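Gilport Home & Garden Board > Floors, Walls & Counters
Topic: Sealing a stone counter, or leaving it be?

marshhen
We moved into the Gilport house in September and inherited a kitchen counter in some kind of rough beige stone. I have been going back and forth on sealing it ever since. My mother never sealed a thing in her life and her counters looked lovely for forty years, but hers were tile, and she also scrubbed them like they owed her money. The fellow at Drerkstead Stone quoted me 662 dollars to come out and do the whole kitchen plus the little bar. Is that fair? Could I do it myself on a free morning?

oldtrowel
Welcome to the neighborhood! Please do not pay that before you try the water drop test. Put a spoonful of water on the stone, go have your coffee, and look at it again in ten minutes. If there's a dark spot under the water it's drinking, and it wants sealer. If the water is still sitting up in a bead, leave it alone for another year. I did mine with two coats of Taltex and a stack of old T-shirts, and the hardest part was keeping my husband from making a sandwich on it.

pantry_light
I'm going to disagree a little, with love. The drop test is fine on polished stone but on a rough one you'll get a different answer every six inches. Ours drank like a camel by the stove and hardly at all by the window. I'd seal the whole thing and be done. Also, Taltex left a haze on ours that took me two evenings and a lot of muttering to buff out.

oldtrowel
The haze comes from leaving it on too long, dear. Wipe it while it's still a bit tacky. It says so on the can, in letters made for ants.

pantry_light
I read the can! Twice! We may just have to be two people who feel differently about Taltex.

gravelpath43
I paid 1023 for ours, so 662 sounds pretty good to me, though we have a long island. One thing I'd ask Drerkstead is whether they strip the old sealer first. Ours didn't, and it went on blotchy.

marshhen
Thank you all, this is so much help. I did the drops tonight at four spots and got two yes and two no, so I suppose you're both right. Now my other question is color. The sealer they want to use is the kind that deepens the stone, and I'm scared of it going brown. I like it pale, with the bit of pink in it. It's close to this:

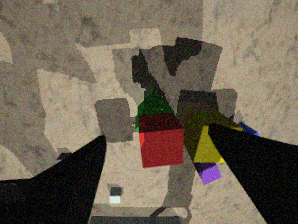 Tan with a little pink and gray in the grain.

gravelpath43
Oh that's pretty. Don't let them darken it.

oldtrowel
Ask for a natural finish, and have them try a patch behind the toaster before they touch anything else. Pink is the first thing you lose with the deepening kind, at least it was on my sister's hearth.

pantry_light
On this we agree completely, mark the calendar. Get the patch done and look at it in the morning and again under your lamps.

marshhen
Patch it is. I'll call them after lunch tomorrow and let you know what they say about stripping the old coat.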